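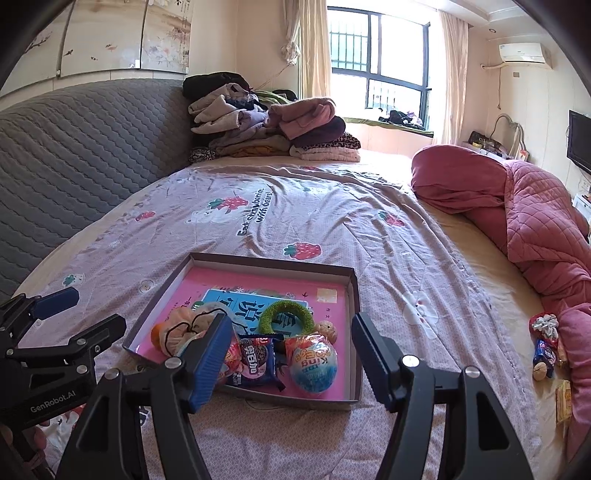 The box lid is the most useful storage component in an ordinary home, and it is almost always thrown away first. I want to argue for keeping it, and more narrowly for using it as an open tray on the bed while a bedroom is being sorted. The case rests on wall height, on the behaviour of small objects on soft surfaces, and on the order in which people tidy.

Start with the surface. A bed is the largest clear area in most bedrooms and it sits at a convenient height, so clothes get folded there. For clothes it works well. A stack of jumpers and hoodies pushed up against the headboard will stand for an afternoon, and a duvet rolled along one side takes up little width and leaves the middle of the sheet free. Textiles have a large footprint and high friction against other textiles.

Small things have neither. A ball, an orange, a wrapped sweet or a plastic egg with a toy in it will travel towards whatever dip the mattress offers, usually the one made by the person sitting on it. They go under the duvet, or down the gap behind the headboard. A patterned sheet adds a second problem. On a pink cover printed with strawberries and cartoon bears, a red and white sweet wrapper is effectively camouflaged. The eye has to separate the object from the print every time, and after an hour of folding it stops bothering.

A shallow lid deals with both faults. The wall stops the rolling, and the base gives the contents a plain boundary, even where the base itself is brightly coloured. Anything inside the edge is pending. Anything outside it is either bedding or clothing.

The usual objection is that a proper storage box would do this better. I tested the point over one September, when I was clearing two bedrooms in a rented flat in Jodthorpe, and I disagree. I had bought a set of fabric cubes from Plaler, 38 centimetres on each side, which were well made and entirely wrong for the job. A deep box hides its contents. Small items dropped into it form layers, and the bottom layer is not looked at again until the next move. When I emptied one of the cubes I found 13 objects at the bottom that I had no memory of keeping, three of them batteries.

A lid with walls of 7 centimetres or so cannot form layers without overflowing. Its low capacity is a working limit. Once the lid is full, the sorting has to stop while the contents are dealt with, and this takes a few minutes because the quantity is small. A knitted pouch can stand next to a piece of fruit and a soft toy, and all of them can still be seen from above without moving anything. I would call this single-layer storage, if it needs a name.

Aslı Şimşekoğlu, with whom I shared the Jodthorpe flat, held the opposite view and still does. Her position is that a mixed tray is a failure of sorting, and that food, toys and stationery should be separated at the moment they are picked up. She used a divided organiser from Dotance with a compartment for each category. I accept the principle for a desk drawer, where the categories are known in advance. In a bedroom clearance they are not. Deciding whether a drawstring pouch counts as a bag, an accessory or a container is slow, and it interrupts the folding, where most of the volume lies. Her drawers were tidier than mine at the end of the month. My floor was clear some days sooner. We have agreed to regard these as separate results.

There are limits. Fresh fruit should not stay in a lid overnight, particularly near knitwear, and a booklet laid flat as a liner will mark if anything leaks on it. Thin card also bends when lifted from one end with a load at the other. Both hands are needed, one under each short side. I have dropped a full lid exactly once, on a staircase, and would not carry one between floors again.

The choice of lid deserves more attention than it gets. Shoe box lids are generally too shallow to hold anything round. Gift box lids are better, having a deeper skirt and often a finished inner surface that can be wiped. The best I own came off a Georgiev biscuit assortment – stiff, square at the corners, no cut-outs – and it has outlasted the box by four years.

My procedure is fixed by now. Duvet rolled to one side, clothes to the head of the bed, lid in the middle within reach of either hand. Loose items go in as they surface from pockets and pillowcases. The lid is emptied before the clothes are put away, while there is still somewhere to sit.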